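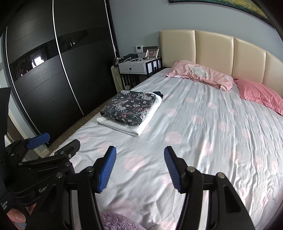
Gindell Residential Services | Heating and Controls Desk

This site uses cookies to remember your sign-in. Accept / Manage settings

Ticket 413: Bedroom heating in Suren House does not follow the schedule
Status: Closed
Priority: 2
Equipment: Prunix wall thermostat and valve controller
Opened by: Tala Issa, Guest Apartments

Original report

The bedroom in the ground floor guest apartment at Suren House becomes too warm overnight. The thermostat is set to 60 degrees from late evening, and the display shows that setting correctly. The radiator nevertheless remains hot until morning. Guests have been opening the window to compensate. The living room and bathroom are on separate controls and are working as expected.

The apartment has been made up for the next guests, who arrive on Thursday. Please advise whether it can be occupied in the meantime.

First response from the desk

Thank you for the report. The apartment may be occupied. Guests should be asked to leave the thermostat at its current setting and to avoid turning the radiator valve by hand, as this may affect the test results.

Please confirm the following:
- whether the flame symbol remains on the display after the room has reached the set temperature;
- whether the schedule was changed when the clocks were last adjusted;
- whether the fault also occurs during the day.

Reply from Tala Issa

The flame symbol goes out when it should. The schedule has not been changed by my office, and the printed copy in the apartment folder matches the one on the display. I lowered the setting at lunchtime and the radiator was still hot when I returned at 4:30 p.m., so the fault is not limited to the night hours.

Remote check

The desk reviewed the controller log. The thermostat is sending the "close" command at the correct times, and the controller is acknowledging it. The valve position, however, is recorded as 100 percent open throughout the period reviewed, including after each command. This indicates that the fault lies between the controller and the valve. The thermostat does not need to be replaced.

A restart command was sent to the controller. It reconnected after around 60 seconds and reported no errors. The valve position did not change. The ticket was then passed to Monti, the heating contractor for Suren House, with a request for a site visit.

Site visit

The Monti engineer removed the motorized head from the radiator valve and tested it separately. The motor ran but did not move the pin. The plastic coupling inside the head had split. The valve body itself was sound, and the pin moved freely when pressed by hand.

A replacement head was fitted and paired with the controller. The engineer then ran the calibration routine from the Prunix service menu. The first attempt ended with a pairing error because the old head was still listed under the same room name. The old entry was deleted, the routine was repeated, and it was completed without further errors.

Follow-up

The controller log for the following night shows the valve closing at the start of the overnight period and opening again shortly before the morning setting. Tala Issa confirmed that the radiator was cool at the evening inspection and that the room was comfortable.

The desk has added two notes to the Suren House record. When a motorized head is replaced, the old entry must be deleted before the new one is paired. A reported valve position that does not change after a "close" command should be referred directly to the contractor, without a second remote restart.

Charges for the replacement head will be applied to the building maintenance account. No charge will be made to Guest Apartments.

Resolution: Motorized valve head replaced and calibrated. Closed with the agreement of the person who opened the ticket. If the fault returns, please reply to this ticket and it will be reopened.

Contact the desk | Accessibility | © Gindell Residential Services | Back to top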